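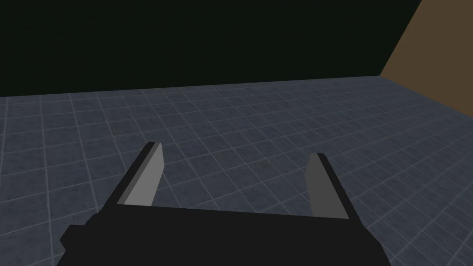
«Todavía no ha levantado nada»: una tarde en el taller con Rakiya Babalola

Lo primero que le pregunto a Rakiya Babalola es cuánto lleva gastado. No se ofende. Saca una libreta de tapas blandas, pasa unas cuantas hojas y lee en voz alta: 2.717 euros, sin contar el alquiler de su parte del taller. «Y sin contar las horas, que esas prefiero no apuntarlas».

El proyecto se llama Carnen y consiste, sobre el papel, en un brazo con pinza de dos dedos capaz de recoger piezas del suelo de un taller y devolverlas a su caja. Yo había llegado con el prejuicio puesto. He visto demasiados brazos caseros que acaban sujetando una taza en una estantería, y demasiados vídeos acelerados en los que el brazo acierta una vez. Ella también los ha visto, y su opinión es peor que la mía.

«Casi todo lo que se enseña es mentira por omisión», dice. «Te ponen el intento bueno. Yo quiero saber qué pasó en los otros».

El taller está en los bajos de una antigua imprenta y lo comparten cinco personas. Huele a resina y a café recalentado. Del Carnen físico hay poca cosa: una base atornillada a un tablero, dos motores de la marca Provska comprados de segunda mano y una caja de zapatos con tornillería. El resto vive en el ordenador. Babalola trabaja con una simulación en la que la pinza, negra, con las caras interiores de los dedos en gris claro, se mueve por una habitación de suelo embaldosado y dos paredes lisas, una casi negra y otra marrón. Cuando me la enseña, los dedos están abiertos y entre ellos no hay nada.

Le digo que parece un videojuego al que le faltan los muebles. «Le faltan a propósito. Si no sé moverla en un cuarto vacío, ¿para qué quiero muebles?».

La respuesta es razonable, pero me deja la duda de siempre. Una baldosa dibujada no tiene polvo, ni una junta mal rematada, ni el cable que alguien dejó cruzado. Los dedos de la pantalla son planos y lisos, sin almohadillas. Los de verdad, cuando existan, tendrán que agarrar algo. ¿Con qué?

«Con goma, supongo. Probé una silicona y se despegaba». Se encoge de hombros. «Eso no lo he simulado bien. El rozamiento me lo inventé, puse un número que me pareció decente y seguí adelante. Así que si mañana te digo que en la simulación lo coge todo, no me creas».

Agradezco la franqueza, aunque me pregunto por qué entonces dedicarle tanto tiempo. Babalola dice que ha ejecutado 800 pruebas de aproximación -- bajar la pinza, abrirla, colocarla sobre un punto del suelo -- y que en el tablero real habría quemado los dos motores mucho antes. De uno ya tuvo que cambiar el engranaje en febrero, por un error de signo en el código. «El brazo se fue hacia atrás y le dio a la lámpara. La lámpara era de Prieto, el del torno. Todavía me lo recuerda».

Intento que me venda el proyecto y no hay manera. Cuando le menciono los kits de Busance, que llegan montados y se programan desde el teléfono, reconoce que para la mayoría de la gente serán mejor compra. «Yo aprendo más así, pero también tardo más y gasto más. Si alguien quiere recoger tornillos, que compre un imán».

Ahí me parece que está el problema de fondo, y se lo digo: un imán con mango cuesta menos que la silicona que se le despegó. Ella se ríe y sigue tecleando. Luego, ya más seria, admite que lo del taller ordenado era una excusa para empezar, y que lo que le interesa es el momento en que la pinza tiene que decidir a qué altura cerrarse.

-- ¿Y eso funciona?

-- En la pantalla, a veces.

Le pido una fecha para ver el brazo completo y se niega a dármela. Le faltan la muñeca, el cableado y una fuente de alimentación que no se caliente. También le falta espacio, y está negociando medio metro más de banco con los del torno. Quedamos en que me avisará cuando la pinza de verdad recoja una tuerca del suelo delante de testigos. Pienso llevar yo la tuerca.

Comentarios (4)

marisa_t
Lo del imán me ha llegado al alma. Mi marido lleva dos inviernos con algo parecido en el garaje.

Ohmio
¿Se sabe qué simulador usa? El artículo no lo dice y es lo único que me interesaba.

Julen
Un poco duro el tono, ¿no? Al menos la mujer cuenta lo que le falla. Lo del rozamiento inventado lo hacemos todos.

Ohmio
@Julen lo hacemos todos y luego la pieza se cae.

Contacto | © Todos los derechos reservados | Volver arriba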